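Lunitz Treloar 5G

The Treloar is the phone we kept reaching for all winter, and we're happy to have it back on the shelf as of 9th March. It's the middle model in the Lunitz range, one step up from the Rondau, and it gets the big battery that Rondau owners have been asking for since November.

It weighs 173 grams and is 154 mm tall, so it still fits a shirt pocket. The screen is bright enough to read at a bus stop at noon, and the side button sits right where your thumb lands!
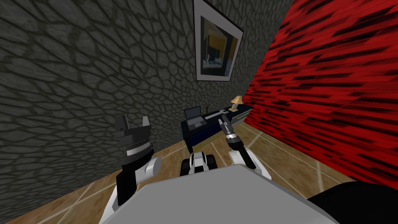
Battery and charging

You get 3470 mAh, which may look small on paper. In daily use – maps, music, a few long calls – ours made it to bedtime with charge to spare. The cable is in the box but the wall plug is sold separately. Any USB-C plug you already own will do, though the Sturau one is the fastest we've tried with it.

Ikechukwu Okonkwo in our repair shop has opened up plenty of these and loves how easily the battery lifts out (two screws and a pull tab, no glue).

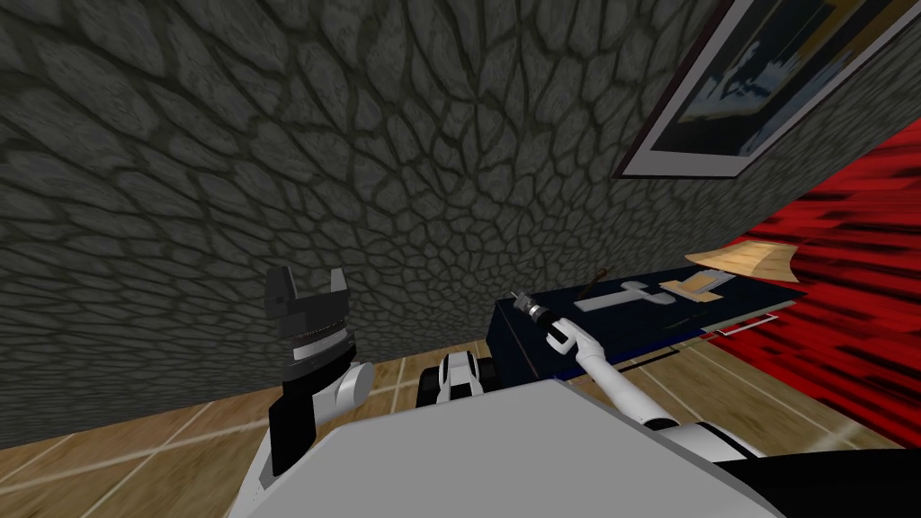 If you're coming from the Rondau, your old case won't fit, but the screen protector will. Contacts and photos move over with the Lunitz transfer app, and you can leave it running while you eat dinner.

Colors: slate, sand, dark green
Storage: 128 GB, card slot included
SIM: one nano plus eSIM
Price: $485, two-year warranty

Sand is back in stock, slate ships next week.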